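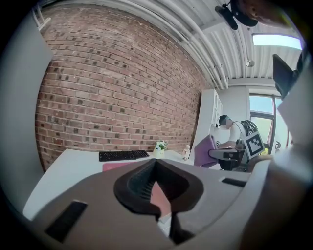 Turnach Automation Bulletin — Issue 13, page 4

## Finger pad separation on hand-held grippers

The Trasthorpe office has completed its review of a fault reported in December, when a finger pad came away from its jaw on one of the hand-held grippers used for recording desk tasks. No injury occurred. The pad was found under a keyboard at the end of the session, and the recordings made after it came loose have been withdrawn from the Millet set.

Magdalini Ververidis, who led the review, found that the adhesive beneath the pad had let go along one side well before the pad fell. The ribbed inner channel still closed on light items such as pens and bottle caps, and the operator had no clear sign of trouble until a cup slipped. Nearly four hours of work were affected. The width readings stored with the recordings had drifted over the same period, but the checking software was set to flag only sudden changes and passed them as normal.

The same pads are fitted to the robotic arms at Trasthorpe. A pad lost from a powered arm would leave a hard jaw edge exposed, and the office has therefore treated the matter as a safety fault under the site rules. Arm work was stopped for four days while every pad was removed, cleaned and bonded again with the adhesive named in the Patero maintenance sheet. Two further pads showed early lifting and were replaced.

The following measures apply from March 17, 2026:

- Operators must press each pad sideways with the thumb before a session starts. Any movement means the gripper is taken out of use.
- Slow drift in the width reading will now raise a warning on the operator's screen.
- Pads are to be replaced every four weeks, whatever their appearance.
- Alcohol wipes may be used on the housing only. The review found that repeated wiping at the pad edge had weakened the bond.

Loose or missing pads should be reported to Danai Spanos before the gripper is put away — including cases where the pad has been found and pushed back into place. The revised inspection card is kept with the spare pads in the equipment store, and the earlier version should be discarded.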